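Friday, December 17, 2021

Sour soup season is open!

I have been waiting to write this one for weeks. It finally got cold enough that the kitchen window fogs up while the stove is going, and that for me is the official start of ciorbă weather. If you didn't grow up with it, ciorbă is what Romanians call a soup that has been made sour, and once you get used to soup with that little tug at the back of your jaw, plain soup starts to taste like it forgot something.

I learned it from Cornel Buzatu, who was my upstairs neighbor for five years and who cooked with his door open. You could smell the lovage from the first landing. Cornel's rule was that the sour part goes in last and the salt goes in after that, and he would physically move your hand away from the salt if you reached for it too early. I still wait. I don't know if it matters as much as he said, but my soup got a lot better the winter I started doing it his way, so I'm not going to argue with him now!

The sour part is borș, and I mean the liquid, not the beet soup with the similar name. It's fermented wheat bran and water. You can buy it bottled if you have the right kind of store near you, and for a long time I did. Then the place where I got mine stopped carrying it last February, and I had to make my own or go without. I went without for exactly one pot (lemon juice, it was fine, it was not the same thing at all) and then I got out the big jar.

What I do now: two big handfuls of wheat bran, one of cornmeal, a heel of rye bread toasted quite dark, and a few sprigs of dried lovage if I have it. All of that goes in the jar. I boil water, let it cool until I can hold a finger in it, and fill the jar up, then a cloth over the top and onto the shelf next to the radiator. I stir it with a wooden spoon once in the morning and once before bed. Some time around the third day it begins to smell sharp and bready and kind of like a cellar, in a good way, and from then on I taste it every time I pass by. When it makes me squint I strain it into bottles and put them in the fridge. If you see fuzz on top or it smells rotten, throw the whole thing out and scrub the jar. I've had that happen, and I was sad for an afternoon.

Save a cup of the wet bran from the bottom! That's your starter for the next round, and the second batch is always quicker and rounder than the first. Mine has been going since the spring and I've become ridiculous about it. I gave a jar of it to Iulian Tănase at work and he sends me updates like it's a puppy.

Now the soup. My weekday version is a bean one, and it goes like this. Soak white beans overnight. Next day, cover them with fresh water, bring to a boil, dump that water, and start over with new. (Cornel dumped his twice. I do it once.) While they simmer, chop an onion, a couple of carrots, a parsnip, a chunk of celery root and a red pepper. Smaller than you think, because big carrot pieces in bean soup are annoying to eat. Soften the vegetables slowly in sunflower oil with a spoonful of tomato paste, then tip everything in with the beans once the beans are nearly there. If I have smoked ribs or a ham bone, that goes in at the very beginning and I skip half the oil.

Bring the borș to a boil in its own little pot before you add it. I pour in 200 ml, taste, and keep going from there, and with a mild batch I might use double that. Then the salt. Then a big fistful of chopped lovage, lid on, heat off, and leave it alone until you can't stand it anymore.

Lovage is the hard one to find. Parsley and celery leaves together get you part of the way, and dried lovage is good, but if you have any patch of dirt at all please plant some. It comes back every year and gets as tall as a person, and one plant will keep you and half your street in soup. I freeze mine chopped, pressed flat in bags, and just snap off a corner when I need it.

On the side: raw red onion, sliced thin and crushed a bit with salt and a splash of vinegar. Bread. A hot pickled pepper that you bite in between spoonfuls. Sour cream if you like, though for me that belongs with the meatball kind (perișoare) and I leave it off the beans.

I tried it in a bread bowl once, too. It looked terrific and leaked all over the table.

A few of you asked about the meatball version after my last post, so quickly: rice in the meatballs, not too much, plenty of dill, wet hands when you roll them, and a very gentle simmer so that they hold together. I'm making a giant pot on Sunday and I'll write down real amounts this time, I promise.

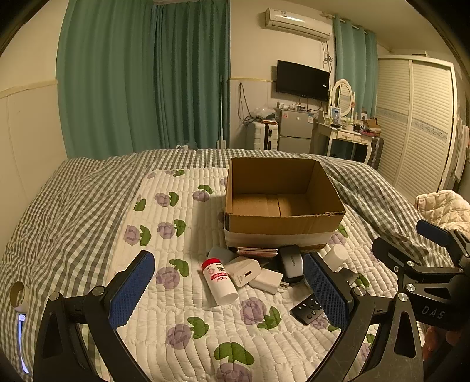 Filed under: Home, Soup, Winter Cooking

A couple of leftover notes, since I always think of things after I've finished writing.

The soup keeps well in the fridge and is better on day two, and I'd even say better again the day after that. If you plan to freeze it, freeze it before the borș goes in and sour it when you reheat. The flavor stays much brighter.

Don't use an aluminum pot. Enamel or stainless steel is what you want with anything this sour. My pot is a dented blue enamel thing with a lid that came from some other pot, and I would run back into a burning building for it.

You can drink borș straight, cold, in a small glass. Cornel did it every morning standing up and made a terrible face each time. I've come around to it in the summer with a lot of ice, but in December I'd save it all for the pot.

And if your first batch comes out weak, leave it one more night and move it somewhere warmer. My kitchen is chilly, and winter batches take their time. Tell me in the comments how yours goes, and what you put in it! Someone wrote to me about adding a sour cherry twig to the jar and I'm dying to try that as soon as I can get hold of one.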